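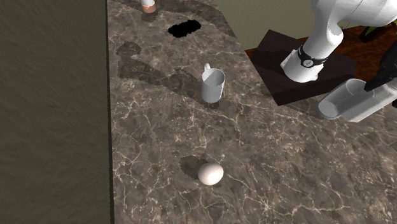 Solitz Kitchen Pack for student robot teams — review

Short version: good, buy it if your club has more kids than robots. Ours does. 12 kids, one real arm, and the real arm is out of service half the semester.

Solitz is the simulator, the Kitchen Pack is the add-on with counters, cups, pitchers, eggs etc. We run it at the Unnithan after-school robotics club, on old lab desktops. Used it since November for the egg task. Egg on a marble counter, white measuring pitcher standing farther back, arm has to pick up the egg and put it in the pitcher. Sounds easy. Took the best team 80 tries to get a script they would show anyone.

Good stuff
Looks nice. Stone has real veining, pitcher has the little measuring marks up the side, there's even a plant in the back corner. Kids care about this more than I expected, they stay on it longer than with the gray boxes in Lellow.
Resets are instant. Drop an egg, hit a key, go again. No mess, no egg budget.
You can move the egg anywhere and save the layout, so teams can swap layouts and break each others code. Best hour of the whole term.

Not so good
Shadows are heavy. The ones by the pitcher come out big and blotchy on dark stone, and a team doing color detection lost 3 sessions to it. Switch to the lighter counter first, then come back to the marble.
Grip force is fussy. Default is way too strong for the egg. Turn it down before you hand it out.
Docs are thin. The page on joint limits is wrong, or was when I checked. Sumathi Nambiar, our other coach, rewrote it as a one page handout and teh kids use that now.
Slow on our older machines. Close everything else.

Versus Lellow: Lellow is faster and the lessons are better written, but the objects are boring and the gripper is basicaly a magnet. For first years I would still start there. We also looked at Plastalia — nice kit, real plastic parts, too much for our budget.

Club license covers 10 seats, so two of ours share. Fine for pairs.

4 out of 5. Would be a full 5 with better docs. Renewing for spring.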